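Glossy white desk top, gray marks that come back every week. What are you all using?

Posted by Hayley Mellor
December 28, 2020

So I bought a desk back in March when work went remote, glossy white top, painted finish I think? No tag on it, the seller threw the box out. Loved it for a month. Now it shows everything. Gray haze where my wrists go, little dots, and rings from mugs that I swear I wiped up. I've tried:

dish soap and water – ok for a day
glass cleaner – streaks, and then it looked kind of rainbow in the afternoon sun
one of those white foam eraser sponges – took the marks off but I think it left a dull patch near the front, so I stopped

Is the dull patch fixable or did I wreck it? And is there anything that keeps the haze from coming back. I don't want a giant desk mat, I bought the white one becuase I like white. Budget is whatever, under 50 dollars please.

3 replies

Reiko Kaneko

Stop with the eraser sponge first of all. It's basically very fine sandpaper. On a matte top fine, on gloss no.

What you have is mostly skin oil plus leftover soap. Soap film grabs dust, dust grabs more oil, and you get gray. So you need to get the film off once, properly, and then do almost nothing.

Warm water, a few drops of plain dish soap, soft cloth. Then a second cloth with only water, and rinse it more than you think. Then dry it with a third cloth, that's the part people skip. Air drying is what leaves the dots if your water is hard. Mine is terrible, I keep a jug of distilled under the sink just for this and the shower door.
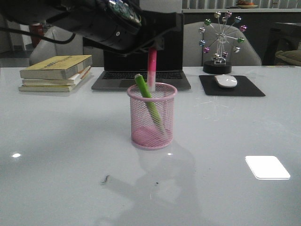
Ink is a separate problem and you don't say if you have any. Get to it fast, and try soap before anything stronger. Rubbing alcohol on a cotton swab works on most marker, but on a painted top it can soften the finish, so test underneath near a leg, wait 10 minutes, look at it sideways. If the swab comes up white, quit. Easier to just keep the markers off the surface, a pink mesh holder with a rim like that one keeps them standing up. Put a circle of felt under whatever cup you use, the metal ones can scratch when you slide them. Ask me how many arcs I have on my kitchen counter.

For the dull patch, look at it with a flashlight held low. If you see fine swirls all going the way you rubbed, a plastic polish will help some. Won't be perfect. Go light.

Abundio Sandoval

I use Gumovura spray on everything and never had a problem. Smells like oranges. My wife says too much like oranges

Rocío Cortés

Wouldn't use a spray with oil or wax in it, sorry Abundio. Looks great for two days and then every fingerprint shows up double. I don't know that brand but if it says "shine" on the bottle read the back first.

Agree with most of what Reiko said. I used to clean model apartments, white gloss everywhere, so here's how I'd do yours. Not fast the first time, then it's a quick wipe on Fridays.

Before you start

Clear the whole top. All of it, not half and then shuffle stuff over, you'll drag grit across. Dry dust with a clean microfiber before any water touches it. Wash your microfibers with no fabric softener!! Softener is grease, it goes right back on the desk.

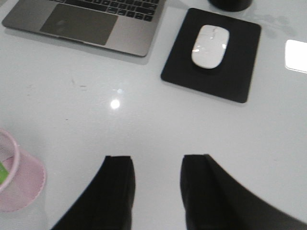
Daylight from the side is best for checking, overhead light hides a lot. Crouch down till you catch the reflection and tilt your head around. Look especially near whatever never gets moved. With a light top like this one you get faint gray and little specks out in the open, and the laptop on a slant up in the corner is just where I'd check next, since crumbs and grit collect along the front edge of a computer. Lift it, don't slide it. Rubber feet can leave gray transfer too, that comes off with plain white vinegar cut half and half with water – no vinegar if the top turns out to be stone or has raw edges.

Then the wash like Reiko wrote. Two passes, straight lines not circles. Circles are how you get swirls.

The dull patch

Plastic polish yes. Wodar makes one in a small tube that was $10 last time I bought it, any brand for acrylic or headlights is the same idea. Pea size amount, soft cloth, 2 minutes, wipe, look. Repeat once. If it's no better after that, leave it alone, you're through the shine and more rubbing makes it wider. Put the lamp there.
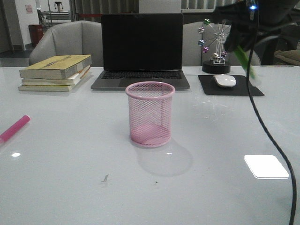 Keeping it that way

Hands are the real cause. Hand lotion right before typing is the worst thing you can do to a white desk, I had a client go through 47 wipes a week and it was the lotion. Long sleeves help. Coasters obviously. Wipe mug rings same day, coffee will stain if there's any tiny scratch for it to sit in.

If it still hazes after a good rinse and dry, it may be the finish itself going, some of the cheaper painted ones do that. Then I'd try the seller.

Hayley Mellor

Ok it was the lotion. I keep a tube next to the keyboard, lol. Did the three cloths this morning and the haze is gone, dull patch still there but I ordered polish. Vinegar took care of the rubber foot marks. Will the polish smell up a small room or should I wait till I can open a window? It's freezing here

Rocío Cortés

Mild smell, gone in an hour. Crack the door, you'll be fine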